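Griltia Bathroom and Laundry Spray, 90 ml concentrate

Makes 2 full bottles. Trigger bottle sold separately, because Stuna only makes it in one shape and we got tired of people owning six.

Griltia is a cleaner for the two rooms of the house you show guests last. It takes off soap film, water marks and the gray smudge that collects on anything white. It smells faintly of lemon for ten minutes and then of nothing, which was the most expensive part to get right.

How to mix it

Pour half the concentrate into an empty spray bottle, top up with cold tap water, tip it over a couple of times. Don't shake it unless you want a bottle of foam.
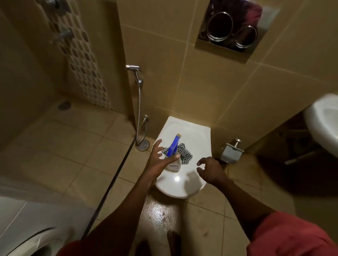

Bathrooms are where most of it gets used. Spray, wait two minutes, wipe, rinse. A wall-hung toilet is the easy job, with its lid closed and a checkered cloth already lying on top of it. The fiddly parts are the chrome ones: flush buttons, the bidet sprayer, the valve down near the floor. Spray the cloth for those and work it into the gaps, or you'll be chasing drips down the tile. Any cotton cloth does the job. We sell the Baloch cloth if you'd like to pay for one.

Safe on: glazed tile, chrome, ceramic, enamel, most hard plastics.
Not for: marble, limestone, raw wood, brass you are fond of.

Laundry corner

We added "and Laundry" to the label after a long letter from Skarphéðinn Kvaran, who had cleaned his whole bathroom with it and kept going. 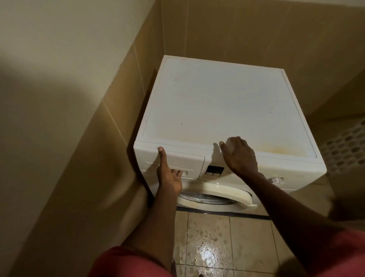 Washing machines spend their lives cleaning things and get very little of it back. Start with the outside and use a damp cloth with two sprays on it, keeping the liquid away from the controls. Smudges and small specks on a white top panel are ordinary work. An orange-yellow patch like the one behind the front edge is a different matter — if it's rust, Griltia will clean the surface and leave the color where it was. For that you want Gallent Rust Gel, and some patience. Then pull out the detergent drawer, spray the inside, and go after the corners with an old toothbrush.

Details

Contents: 90 ml concentrate
Scent: lemon, briefly
Store: upright, lid on, out of reach of children
Do not mix with bleach. We mean this one.

Rated by 3,862 customers, one of whom reviewed the box.

Refills ship from May in the same bottle with a plainer label.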